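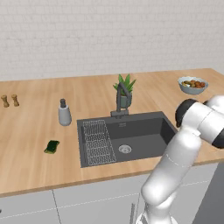
Dish robots come to the Britcombe kitchen, and I went to see what the crew makes of it

Mon 19 November

I've eaten lunch at the Britcombe staff kitchen in Fesside more times than I'd like to admit (the lentil thing on Thursdays, if you know, you know), so when I heard they were handing part of the sink work over to a robot arm I had to go and poke my nose in.

The kitchen feeds up to 829 people a day across the Britcombe offices. Until now four people on each shift took turns at the sinks, and everybody I talked to agreed it was the turn you tried to swap. Damián Bautista has worked there for 9 years and says his wrists can tell you every one of them. Starting next week, an arm takes over the rinsing and racking of bowls and cups at one station. Pots and knives stay with the humans for now.

Most of the groundwork has been done on a computer. Chia-jung Chu, who runs the project for a small outfit called Cundinstead, builds virtual kitchens where the arm can practice before it gets anywhere near real crockery. A sink, a dish rack, a sponge, a bottle of soap, a bowl of food next to it all, and then off it goes. She told me they ran 557 practice sessions in the first week of November alone, and she was very cheerful about how many bowls got dropped in them. Nothing to sweep up!

Now, the part I really wanted to know: what happens to the people? The company says no jobs are going. Sink hours are being moved to prep and to the serving line, and everyone on the crew gets 83 dollars extra a month once they've done the training on stopping, clearing and restarting the arm. Sze-wing Tseng, the shift lead, has already done hers and said the hardest bit was remembering to put the sponge back in the same spot, which she has never done in her life.

Not everybody is thrilled. Ming-te Pan likes the sink. He puts the radio on, he gets left alone, and he's not looking forward to spending those hours facing the lunch line and being asked if the soup has celery in it. I get that completely. He's asked to keep two sink shifts a week on the pots, and Tseng says he'll get them through the end of the year, after which they'll talk again.

There's also some grumbling about breaks. The old sink turn came with an extra ten minutes to dry off and sit down, and the new schedule doesn't mention it anywhere. Bautista has brought it up twice. I asked Britcombe and was told the schedule is still a draft, so I'll be asking again.

The station opens to the crew on Monday, on the early shift first, with Chu's team in the kitchen for the opening two weeks. Lunch hours stay the same.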